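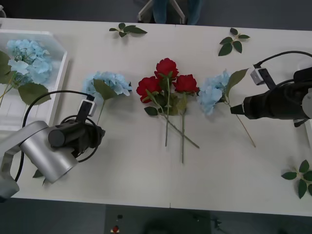
Flaltarcombe Outpatient Clinic
Patient Information Group
Minutes of the June meeting

The meeting was called to order at 9:10 a.m. in the Grukirgate conference room. A quorum was present. The minutes of the previous meeting were approved with one correction: in item 4, "fasting" was changed to "clear liquids only."

1. Colonoscopy preparation sheet
The group reviewed the revised sheet for patients taking the split-dose preparation. Endoscopy reported that 144 of the 662 patients scheduled last quarter had called with questions on the timing of the second dose. It was agreed that the start time for each dose will be written in by the scheduling desk before the sheet is mailed. The paragraph on diabetes medicines was referred to Pharmacy for review.

2. Ride home policy
Members discussed patients who arrive without an adult to accompany them after sedation. The present rule stands. A taxi driver does not count as an accompanying adult. The wording on the Sabatier Wing sheet is to match.

3. Translated materials
Rurkum Print Services quoted 10 working days for the Spanish and Vietnamese versions. Approved.

4. Reading level
Two members asked that "void" be replaced with "urinate" in all sheets. Carried, with one abstention.

Action items
Pharmacy: return comments on the diabetes paragraph before the next meeting.
Scheduling: test the write-in times for one month.
Secretary: send the approved text to Rurkum.

The meeting adjourned at 10:25 a.m.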